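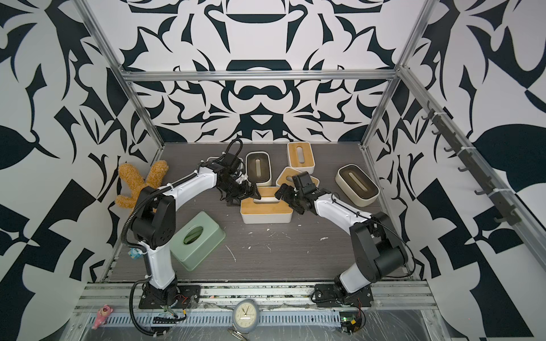

Bench Tips: Two Arms, Storage Boxes, and What the Software Will Promise You

Notes by Kai Sperling, revised November 10, 2025

I have been told by a fair number of people that planning software has made two-arm tidying a solved problem. I would like to visit the bench where they solved it. These tips come from running Himar (the planner) and Akura (the perception side) on tissue boxes and storage boxes. Your software will have other names and, I suspect, the same bad manners.

Start with the boxes you can't stand

Everyone begins with one nice opaque box in the middle of the table. Fine, do that, get it out of your system. Then put out several that look nearly alike with different lids. A white body with a bamboo lid and a white body with a dark lid are the same object to a detector trained in a hurry. If yours is sorting on body color you want to learn that in the first hour.

Lay a few on their sides too. Most pose estimators have quietly learned that lids face up.

Don't trust the confidence score

Akura prints a number next to each box. I used to set a cutoff and feel scientific about it. Then Cuiping Duan went through 3817 saved detections by hand in July and found the wrong ones were scored just as proudly as the right ones. Use the score for ranking candidates inside one picture. For deciding whether to close a gripper, use a second view and make the two agree.

Wrist views are worth having, with conditions

A wrist camera sees into the corners the fixed camera misses. It also spends much of its life looking at its own gripper and whatever the gripper has hold of. 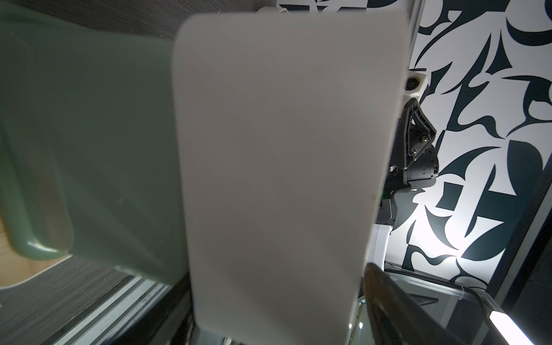 Mask the fingers before you do anything else. Take the mask from the joint positions and the gripper opening, and grow it a little past the edge. A hand-drawn mask is good until the fingers open wider, and then you will spend an afternoon chasing a phantom white box that follows the arm everywhere.

Watch for the other arm as well. If your perception package only filters out the arm that carries the camera, the neighbor's wrist goes into the obstacle map as furniture. Himar will then plan a careful path around something that left two seconds ago. Edeltraud Brandes fixed ours by subtracting both arm models before the map update, which the manual lists under "advanced." I'd have put it on page one.

Busy walls: the vendor advice is half right

Bold patterned panels help a camera work out where it is. They do not help it find the edge of a white box standing in front of a white patch. Fit the table plane first, throw out everything behind it and below it, and only then look for boxes. If somebody offers you a background-robust model, ask to see its misses.

Lid openings

A slot is a tempting grasp feature. The depth reading inside one is junk more often than not, and tinted lids are worse. Tell the planner the lid is solid, full stop, and add the slot back as a named region if you need it. Ákos Hegyi prefers to fill the hole in the depth map by interpolation. We have argued over this and he hasn't moved me.

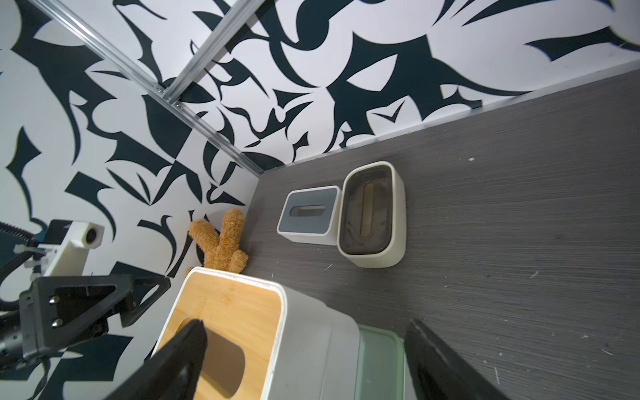 Bench Tips, No. 2, page 2

Contact settings come next. Position control alone will happily drive a fingertip into a wooden lid if the height estimate is off. Set a motor current limit low enough that the arm gives up early, and log every time it gives up. A run with no give-ups in the log usually means the log is broken.

Soft toys

Keep a plush in the work area. It has no clean edges, it changes shape, and a box-fitting routine will put a box around it anyway. Ours once came back labeled as a lid. Kevin Ó Gríofa thinks this is unfair to the software. I think it's cheap testing.

Two grippers, one spot

Collision checking between arms is where the brochures get vague. Things to set yourself:

Padding around each wrist, including the cables. The stock model has no cables on it.

One arm gets priority, and you pick which. Left to itself, Himar alternates and both arms dither.

Replan from measured joint positions. Replanning from the commanded ones drifts.
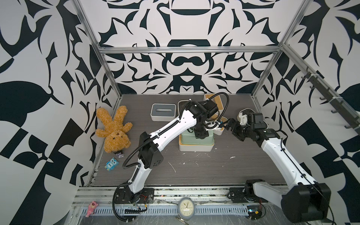 Both grippers at the middle of the table, left one over the green box.

Run that kind of close approach at low speed with the padding drawn on screen. If the padding shapes overlap and the planner still says clear, check your units. Fustus exports in millimeters and Himar reads meters without a word of complaint.

Sweep the table between runs. Small white scraps turn up in the point cloud and get clustered into objects if the minimum size is set too low.

Save the config file with every run. The Sauerland release changed the default smoothing and mentioned it nowhere that I could find.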